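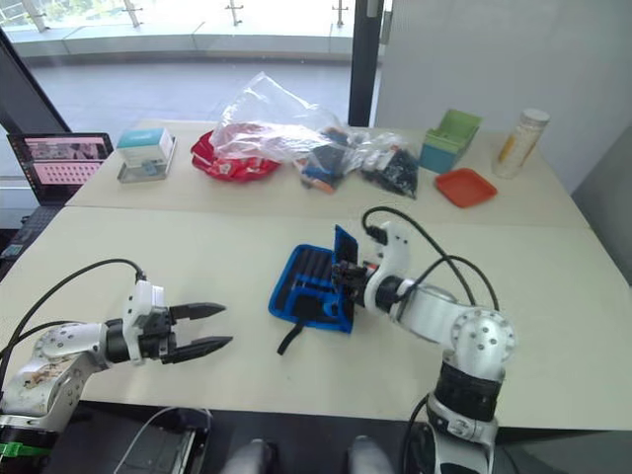
*A blue tool roll pouch lying open on a table.*

# What Is Inside a Vitamin Tablet?

Written by Huguette Doucette for the Lascombe science pages. Checked by Pirjo Sjöberg.

A vitamin is a substance your body needs in very small amounts. Your body cannot make most vitamins, so they have to come from food. Vitamin D is a special case. Your skin can make it when sunlight falls on it, but in a Canadian November the sun is low in the sky and the skin makes very little.

Some people take vitamins as a tablet. A tablet sold this way is called a supplement. To supplement something means to add to it. A supplement adds to what you eat and does not replace a meal.

## Two kinds of ingredients

The label on a bottle of tablets usually has two lists.

The first list gives the **medicinal ingredients**. These are the vitamins and minerals. Each one has an amount printed beside it.

The second list gives the **non-medicinal ingredients**. These hold the tablet together, give it a colour or flavour, or help the factory make it. They usually have no amounts beside them.

On a bottle of Flusar chewable vitamin D, the first list has one line. It says each tablet has 400 IU of vitamin D. The second list has 7 ingredients, and most of the tablet is made of those.

## What the other ingredients do

**Fillers.** The vitamin in one tablet can weigh less than a grain of salt. You could not pick it up or chew it. A filler makes the tablet big enough to handle. Cellulose, which comes from plants, is a common filler.

**Binders.** A binder makes the powder stick together when it is pressed. Starch can be used as a binder. Without enough binder, the tablets crumble in the bottle.

**Flow agents.** Powder tends to clump. Silicon dioxide is a fine powder that keeps the other powders moving evenly through the machine. It is made of silicon and oxygen, the same two elements that make up most beach sand.

**Lubricants.** These stop the tablet from sticking to the metal press. Magnesium stearate is one that you will see on many labels.

**Sweeteners, flavours and colours.** Chewable tablets have these because many vitamins taste bitter or sour. A tablet that is swallowed whole may have a thin coating instead. 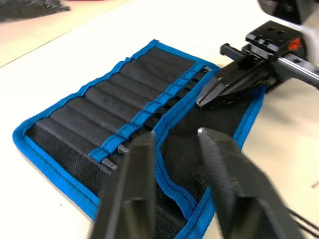

A tablet with many vitamins in it is called a multivitamin. The vitamins in it do different jobs. Vitamin A is used by the eyes, vitamin C is used to build skin and gums, and vitamin K is used when a cut stops bleeding. One cannot stand in for another. A tool roll is laid out in a similar way, with a long row of narrow pockets side by side and the metal ends of the tools showing under a blue strap. A larger screwdriver does not help if the job calls for pliers, and extra vitamin C does not help if the body is short of vitamin K.

## Small units

Vitamins are measured in units that are much smaller than a gram.

| Unit | Short form | Size |
|---|---|---|
| gram | g | the mass of one small paper clip, more or less |
| milligram | mg | one thousandth of a gram |
| microgram | mcg or µg | one millionth of a gram |

Vitamin D may also be measured in international units, written IU. This unit is based on what the vitamin does in the body, so its size changes from one vitamin to another. For vitamin D, 400 IU is the same as 10 micrograms.

## Why the dose matters

The dose is the amount to take and how often to take it. It is printed on the label, often with different amounts for different ages.

Vitamins B and C dissolve in water. If you get more than you need, much of the extra leaves in your urine. Very large amounts can still make you ill. Vitamins A, D, E and K dissolve in fat. The body can store these 4, and some of them can build up until they do harm.

Chewable tablets can look and taste like candy, but they are not candy. Only take one when an adult you trust gives it to you. If you or a younger child has eaten extra tablets, tell an adult right away, even if everyone feels fine. The adult can call a poison centre and should have the bottle nearby to read from.

## Try it

Ask an adult to find 2 packages of vitamins, or pictures of their labels. Leave the lids on. Copy out the non-medicinal ingredients from each and look for any that are on both lists. Then write down whether you think each one is a filler, a binder, a flow agent, a lubricant or something for taste or colour. A few ingredients, such as cellulose, can do more than one job.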